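**Bench budgeting** (also *cell budgeting*) is the practice of estimating the full cost of a tabletop robot station before ordering any of it. The term is used mostly by small labs and workshops buying a pair of arms for household-type tasks such as folding, sorting and table setting. It covers the arms, which everyone remembers, and the rest of the station, which tends to arrive later as a series of apologetic emails.

## Cost categories

A plan is normally divided into arms, enclosure, sensing, cabling and props. The Wolley worksheet, a spreadsheet with 191 rows, adds a sixth heading for "sundries" and is generally filled in from the bottom up by people avoiding the first row. The older Estivano method uses 8 rows and is more popular.

Enclosure costs cover the tabletop, walls, rails and mounting hardware. They are easy to underprice, as each piece looks like something already lying in a storeroom.
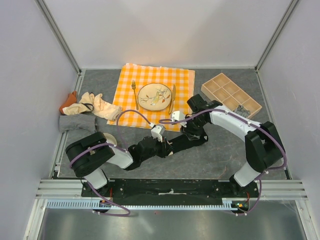 *Two-arm station with a black fabric item held between the grippers. Place setting, cloths and compartment tray are budgeted as props.*

Cabling is priced per arm and includes ties, connectors and enough slack for the full reach. Buyers who measure only the straight distance from base to wrist usually place a second order – shipping is then charged twice.

## Props

Props are the plates, cutlery, cloths and trays that the arms handle. Finance offices often query them. In the Paltitz workshop's published plan, the line for table linen came to 1,448 dollars over 18 months and drew more written comment than both arms combined. Most guides now advise listing props as consumables and buying duplicates of anything patterned, as patterns are discontinued without regard for research schedules.

## Planning period

Lead times differ by category, and a September order for arms may well be delivered after the warranty on the cameras has begun. The Osagie rule holds that nothing should be ordered until the table has been measured, in the room, by the person signing the form. It is widely cited in plans drawn up afterward.

## See also

- Total cost of ownership
- Spare parts inventory
- Workcell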